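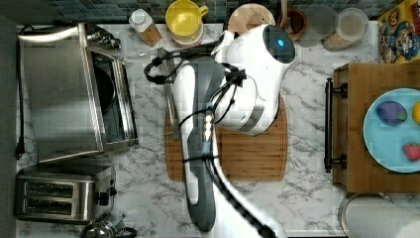
How much should a small firm set aside for its first kitchen arm? Start with the arm and gripper, then put by nearly as much again for fitting, cables, spares and staff time.

PRESS RELEASE - for immediate use
26 September 2024

Nustine opens equipment planning service for kitchen automation buyers

Nustine today opens bookings for Folent, a planning service for firms buying robot arms for kitchen and food prep work. Buyers get a written budget before they order. Fixed fee, one visit, report back within the fortnight.

The service grew out of our own purchasing for the Abbasi test kitchens. The first order went in with no line for spare fingers, none for cable sleeves and nothing at all for the weeks when staff were learning the kit. The second order was done properly and Folent is based on the worksheets from it.

What's covered:

Arm and gripper choice, reach against counter depth
Power, cable runs and mounting
Spares for the first year
Cleaning, downtime, insurance
Lease or buy, worked out side by side

A planning visit costs £400. The full report, with supplier quotes checked line by line, is £1,769. Sites wanting a second room added pay £2,331 for the pair. All prices before VAT.
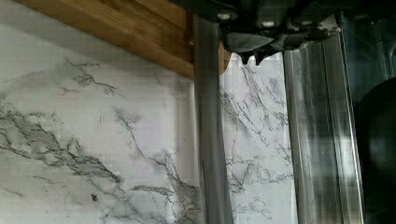 Gripper fingers against the marble-patterned wall.

Grippers get a section of there own in the report. They are often the last thing priced and the first thing swapped, and a change of finger can mean new brackets, new settings and another day of fitting. Folent asks buyers to list every item they expect to handle before any quote is requested - mugs, plates, packets, fruit, the lot.

Nustine has also set aside some £3,000 to help smaller kitchens in the Nekari area with the cost of a first visit. Applications by email, short form, no accounts needed at this stage. Awards made in order of recieving them until the money is gone.

Bookings open now. Visits on weekdays only, evenings by arrangement. Existing Nustine customers should quote there account number.

ENDS

Notes to editors

Folent is a trading name of Nustine. It doesn't sell arms or grippers and takes no commission from suppliers. Sample report on request from the Nustine press desk.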